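Geto Catering Menus

Text of event menus from caterers in Dekstead and Markport, typed into plain CSV. Version 2, released 2019-06-08. Maintained by Araba Korletey.

The set holds 246 menus from 34 caterers. It was put together for looking up how dishes are named, grouped and priced per guest. 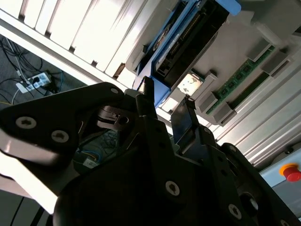
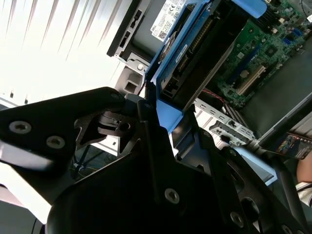
Each menu is broken down into dishes, one dish to a row. Caterers don't agree on what a dish is. One will list "roast chicken with rice and greens" as a single line, and the next will give the chicken, the rice and the greens a line each. You could write up the open computer chassis in the second picture either way too, as one item or as a list of what it is made of. I kept whatever the menu printed. If a line was split on the menu, it is split here, and the rows share a value in plate_id.

Files

menus.csv: one row per menu. Columns are menu_id, caterer_id, town, event_type, min_guests, price_per_guest, service_style.
dishes.csv: one row per dish. Columns are menu_id, plate_id, course, dish_text, diet_tags, extra_charge.

Both files are UTF-8, comma separated, with a header row. Prices are in US dollars with no currency sign. An empty price means the menu said "call for quote" or gave nothing.

Column notes

event_type is one of wedding, office, funeral, school, other. It comes from the menu's own heading. Menus with no heading are marked other.

service_style is buffet, plated, boxed or drop-off. Family-style menus are under plated for now.

course uses the caterer's own section names, lowercased. That leaves both "starters" and "appetizers" in the column, and you will want to merge them before counting.

diet_tags are copied only where printed on the menu. A salad with no tag has not been checked for anything. Do not use this column to plan food for people with allergies.

Changes from the first version

Added the Markport menus.
Moved the Fajardo Street lunch menus from wedding to office. They were entered wrong.
Removed duplicate rows where a caterer had reprinted a menu with a new cover.
Spelling in dish_text now follows the menu, including mistakes. The first version had been corrected by hand in places.

Known problems

Seasonal menus are thin. Most were collected in June, so winter soups and holiday roasts hardly show up. Bar packages are left out. Tax and service fees are included in some prices and not in others, and many menus don't say which.

Loading

Read menus.csv first and join dishes.csv on menu_id. Treat menu_id and plate_id as text, or the leading zeros will be lost.

Corrections are welcome. Please send the menu_id and the line as printed.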